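Sorting the dark wash

I have put off writing about laundry because it seemed too dull even for this blog, but two people asked after the last post how I get through it all, so this is how it goes at the moment.

We are a household of three most of the year and five when Rosalba and her daughter come over from Grarnedden, usually in January and again at the end of summer. All of us wear mostly dark things. I didn't plan it. Work clothes are black, the school wants navy or charcoal, and my husband Fulvio has bought the same dark grey jumper four times. So what other people call "the dark wash" is, for us, most of the wash, and for years I did it as one enormous heap and then stood at the table in the evening trying to work out which black trousers were which.

The first thing I changed was when I sort. I used to sort on the way in, by colour, like my mother did, and then again on the way out, by person. With nearly everything the same colour the first sort did very little. Now I only look for three things before it goes in: anything that sheds, anything that catches, and anything with something in the pockets. Towels and the fleece blanket shed. Bra hooks and the zip on the blue rucksack liner catch. Pockets speak for themselves. I once washed a full packet of tissues with 18 socks and was picking bits off them for a week.

I wash darks at 30 and inside out. I've tried the special liquid for blacks and can't say I saw much difference over a few months, though the smell was nice. What did help was putting less in. Our machine is a Gatti and old enough that the numbers have worn off the dial, and if it is stuffed full the clothes come out with those pale chalky lines along the folds where the powder hasn't rinsed away. Two thirds full and they come out clean. It does mean an extra load most weeks.

The second thing I changed was the shaking out. It sounds like nothing. Each thing gets one good shake as it comes out of the drum, before it goes in the basket, and then again before it goes on the airer. Thin jersey in particular dries exactly as you leave it, so if you hang up a twisted sleeve you get a twisted sleeve. I don't iron jersey at all now. I iron shirts, and the one tablecloth, and nothing else if I can help it.

The airer is from Kornness and cost 197, which I thought was a ridiculous amount for some bars on a pulley, and I went back to the shop twice before buying it. It goes up to the ceiling over the landing. My neighbour Natalina has the floor-standing kind and says she prefers it because she can move it next to the window, and I can see that. Ours was mainly to get the wet things out of the way of the stairs. The rope needed replacing after the first year and the new one is better than the one that came with it.

Folding is where I still fall behind. Everything comes down in one go and gets put in a pile, and if I leave the pile it stays there. By the evening it has been sat on and slept on by the cat and half of it needs shaking out again. I've tried folding straight off the airer but I end up with little stacks balanced on the banister.

What works best is to take from the edge of the pile and not from the middle. If you pull from the middle you get a sleeve with two other things wrapped round it, and all of it moves. From the edge, you find a hem or a corner that is hanging free, take hold of that, and lift slowly. The rest mostly stays where it is. It's slower for the first few and quicker after that.

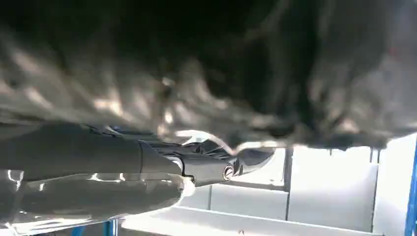
I do the big things first, because once they're gone you can see what is left. Then tops, then trousers, then whatever is small. Socks go in a bowl and are dealt with by whoever complains first about not having any. Telling dark things apart by lamplight is a nuisance, so I sewed a coloured stitch inside the waistbands: red for Fulvio, yellow for me, green for our son. It took an evening, in front of the television, and I wish I had done it years earlier. I haven't done the tops yet. Those I still go by the label, or by holding them up.

Drawstrings and loose threads are worth looking out for as well. If a thread is hanging down I cut it there and then, with the small scissors from the kitchen drawer, as otherwise it will get hooked round a button in the next wash. Hanging loops I cut off most things too. I know they are meant to be for the hanger, but they slide out of the neckline all day and I've never once used them.

A word on lint, as I was asked. I have a roller, a brush and one of those battery shavers for bobbles. The brush gets used. The roller is good for coats but I begrudge the refills. The shaver is a Brulasance and it did a decent job on Fulvio's oldest jumper, but it is very easy to press too hard, and there is now a small hole near the cuff which he hasn't mentioned. For cat hair, a slightly damp rubber glove does as well as anything. Do it over the bath.

The other question was from Katsuhiko, who wanted to know whether it is worth drying things indoors with a dehumidifier. We borrowed one for a month in the winter. Clothes were dry by the next morning instead of the morning after that, and the landing window stopped streaming. It was also noisy, and the tank needed emptying every evening. I'd like one of our own but not until the washing machine has decided whether it is going to see out another year. The repair last time was 156 and I don't think I would pay it again.

Next job is the airing cupboard, where there are pillowcases that belong to no bed we own. I've told Rosalba she can go through them when she's here, as I'm fairly sure some of them are hers.

Recent posts
Re-hanging the bathroom door
What I keep in the drawer by the cooker
Soup from the end of the veg box
Moving the bookcase, again
Getting candle wax out of a rug
Mending the blue rucksack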